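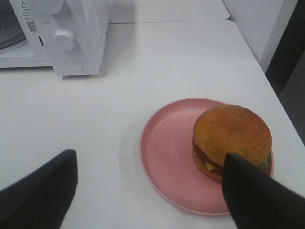 Two Dials and a Pink Plate

By Hanna Sadowski
Wednesday

Olga Sarmiento has strong feelings about microwaves, and I mean that as high praise. She teaches the small-kitchen cooking class at Quintana, where people who have just moved into their first place learn to feed themselves, and she can talk about a plain white countertop model the way other people talk about a vintage stove.

"I love a dial!" she told me before I had my coat off. "You turn it, you walk away, you get your soup. My last one had a keypad with 24 choices I never touched, and one of them was for fish."

Her current favorite is white, with two round dials, one above the other, and it sits on a pale tabletop with room left for a plate. That bit of free table matters to her a great deal. "Hot dish, wet hands, no place to set it down, that's how you lose a dinner," she said. The pink plate is a regular in class, and she is fond of it out of all proportion. She says rice looks better on pink, and after lunch I have to agree with her.

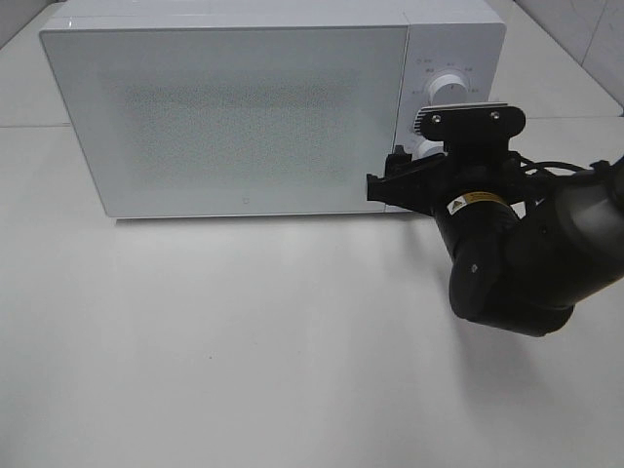 The microwave with its door closed. The panel with the dials is to the right of the door.

I asked what beginners get wrong. She laughed and said they go too long. Her rule for leftovers is 70 seconds, then stir, then look. "People set 5 minutes and leave the room. Come back and it's a brick! Go short and go again."

She is just as cheerful about cleaning: a bowl of water with a slice of lemon, 5 minutes on high, then 7 more with the door shut and the power off. After that she wipes it down with a soft cloth, getting into the corners and all along the bottom of the door. The dials get a barely damp cloth and a dry one after.

We finished with her mug cake, which she has now made 204 times (she keeps a tally inside a cupboard at home). Mine was lopsided and wonderful. The next class starts in May, and Olga asks everyone to bring a mug they don't mind getting chocolate on.

Last updated: Wednesday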